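# About Grakitz

Grakitz writes planning and control software for robot arms. We don't build arms, and we don't sell a brain in a box. Most of what we ship is the dull middle layer that decides whether a motion should be attempted at all.

A good part of our work is done in simulation, in kitchens like the one in the first picture.
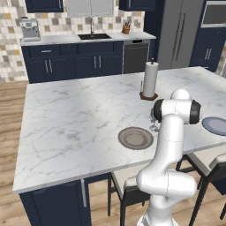

Same simulated place, from over the gripper:

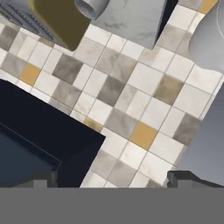

We like simulation and we don't trust it. A rendered plate has the friction somebody typed in. A rendered glass has no fingerprints on it, and a depth sensor that exists only in code will see it perfectly well unless you make it fail. So when a supplier tells us their planner works in 81 kitchens, our first question is how many of those had a real tap in them.

## How we got here

The firm was started by Elínborg Eskildsen and Ragnvald Midtbø, who had both spent too long fixing demos the night before a customer visit. Our office is on the upper floor of the old Brekke ropeworks, built in 1891, and the floor slopes enough that we have to level the test bench every February. Randi Brekke, whose family still owns the building, is our landlady and has no shares in the company.

There are nine of us now. Consuelo Solís runs perception. Elsa Grønli looks after tooling and has the final say on releases, including the ones the founders want out sooner.

## What we make

**Brelomum** is our motion planner. It takes a scene, a goal and a time limit, and returns a path or a refusal. The refusal comes with the joint, the obstacle and the step where things went wrong. Customers complained about the refusals at first – some still do.

**Cemomow** replays logged runs against a new version of the software and lists where the two disagree. It won't tell you which version is right. We tried a scoring feature and took it out, as people stopped reading the list and only looked at the score.

## What we don't claim

We don't publish a success rate without the object list, the lighting and the number of resets beside it. We don't use the word "general" in sales material. Over 42 pages of our manual deal with known failures – wet surfaces, clear plastic, anything hanging – and that section gets longer with each release.

If you have an arm that misbehaves, send us the logs before you send us the video. We will read them, and we may tell you that you don't need our software.

Page last checked by Elsa, July 19, 2022.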